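Tidying tips from a gripper study: should you believe any of it?

Every so often a research result gets boiled down into household advice, and my inbox fills up. The latest comes from the Grusora project, where people did ordinary table jobs with a hand-held gripper, the recordings were used to train a robot arm, and the arm was then tested on the same jobs. The write-up claims 600 recordings were enough for it to sort small packets into a bowl. A reader, Zerrin Gezer, asked whether there was anything in it for those of us clearing up with our own two hands. A bit. Less than the headlines say.

Start with the number everyone quotes. The arm managed the packet job 29 times out of 100. That was reported as "robots learn to tidy snacks". I'd call it dropping or missing most of them. If my nephew cleared the table at that rate I would send him back.

Then look at what was being picked up. Wrapped sweets and snack packets are awkward things: shiny, crinkly, and inclined to slide under one another.

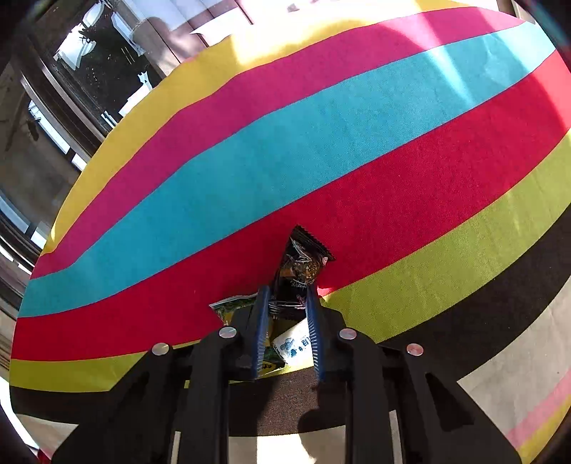 İlker Sezer, who worked on the recordings, told me the trouble came mostly from overlapping packets, and that the arm did better when they were spread out first. Fine, but spreading them out is half the job, and a person did it. I couldn't find that in the summary at all.

What I'd keep for the kitchen:

Spread small packets before you sort them. You'll see what you've got and stop squashing the ones at the bottom.

Pick up by the body of the packet. The crimped end tears if you tug at it.

Put a plain cloth down for fiddly sorting. Stripes and dark patterns hide small things. The project didn't test this, it's just my own habit.

Ribbed rubber gloves help with slippery wrappers. I've used the same pair since December.

What I'd leave alone is the advice, now on several sites, to sort "the robot way", one item at a time with a pause after each. I tried it with a drawer of tea bags, stock cubes and sauce sachets. It took 14 minutes. Two handfuls tipped on to a tray took me four.

Yến Ung wrote to say I'm being unfair and that the next round will use more homes and more tables. Good. I'd like to see the failures listed as well, and who laid the packets out.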